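Opening Up the Old Tower: Tips for Cleaning and Upgrading a Desktop PC

The desktop under your desk has been quietly inhaling carpet for years. At some point it starts to sound like a hair dryer, and you either clean it or learn to talk louder. Set aside an evening for the cleaning. The talking louder takes longer.

Before you touch anything

Shut the computer down properly, switch it off at the back and pull the power cord. Then press the power button once more for a few seconds to drain whatever is left. Unplug the monitor, the mouse and the mystery cable that has been there since the last move. Take a picture of the back first, unless you enjoy puzzles.

Lay it on its side

People will try to work on a tower standing up, with a flashlight in their teeth. Don't. Put it down flat with the open side facing the ceiling, on a table that doesn't wobble, at a height your back can forgive. Dropped screws then land somewhere inside the case, where you at least have a chance of finding them.

Once the panel is off, spend a minute just looking. Find the power supply, usually the big box with a label full of tiny print. Find the processor and the memory slots. On older office machines, look for colored plastic: a bright blue latch or handle on the drive cage generally marks a part you're meant to grab. Anything that needs real force and isn't colored deserves a second look before you pull.

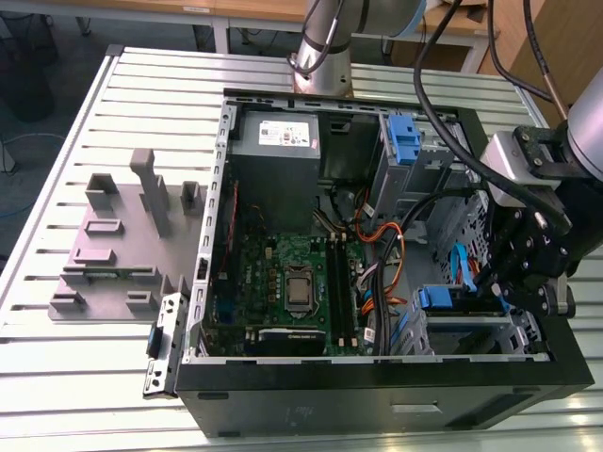
Dust

Canned air, short bursts, can held upright. Hold fan blades still with a finger so they don't spin like a pinwheel. Do this outdoors or in the garage - I once did it in the kitchen at dinnertime and was not thanked. Skip the vacuum cleaner. And leave the power supply closed, however dirty it looks through the grille.

Memory and drives

Touch bare metal on the case before handling any part. Memory goes in one way only, with the notch lined up, and the little latches at the ends click when it's seated. It takes more push than feels polite.

If you're swapping a drive, follow its cables back with your fingers before unplugging them. My own upgrade was a Jurgate drive for 135 dollars, plus 40 minutes spent hunting for a plug that was tucked behind the cage.

Screws

Use an egg carton, one cup for each stage, and work backward when you close up. A magnetic dish is nicer, if you own one and can remember where you put it.

Leave the side panel off until you've tested the thing. Plug it in, keep your hands out, and see that it starts and the fans turn. Then put the panel back on and move the tower off the carpet.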